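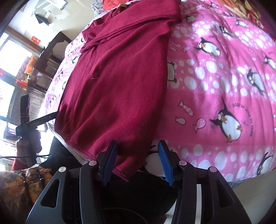

*Fig. 4. Fleece garment folded into a rough rectangle on a fleece blanket.*

### 4.2 Folding fleece for the Wandell drawer box

Use this method for fleece jackets, pullovers and robes. Thin knits are covered in section 4.3.

1. Spread a blanket over the table or bed. A fleece blanket grips the garment and keeps it from sliding while you fold.
2. Close any zipper or snaps and empty the pockets.
3. Lay the garment face down. Smooth it from the collar toward the hem with the flat of your hand.
4. Fold each side in toward the center, then lay the sleeves straight down along the back.
5. Fold the garment over from top to bottom. For a long robe, fold once more.
6. Press lightly for a few seconds to let the air out. Do not kneel on the bundle.
7. Pick off loose threads and lint. Do not pull a thread that is still attached; trim it with scissors.

**Note:** Thick fleece does not hold a sharp edge. Faint creases and a slightly curved hem are normal and do not affect the fit in the box.

**Note:** If the garment has a knitted lining, keep it flat inside the folds. A bunched lining makes the bundle too tall for the lid.

#### Loading the box

1. Set the divider to the widest slot.
2. Stand the bundles on edge with the folded side up. The large box holds 8 adult garments. Leave the last slot open if the lid does not close without force.
3. Slide the lid on until both tabs click.

**CAUTION:** Garments must be fully dry before storage. Damp fleece can develop mildew in a closed box.

**CAUTION:** Do not iron fleece before folding. The nap can melt.

Blankets up to 70 inches long go in the flat tray, folded in quarters. See section 7 for tray assembly.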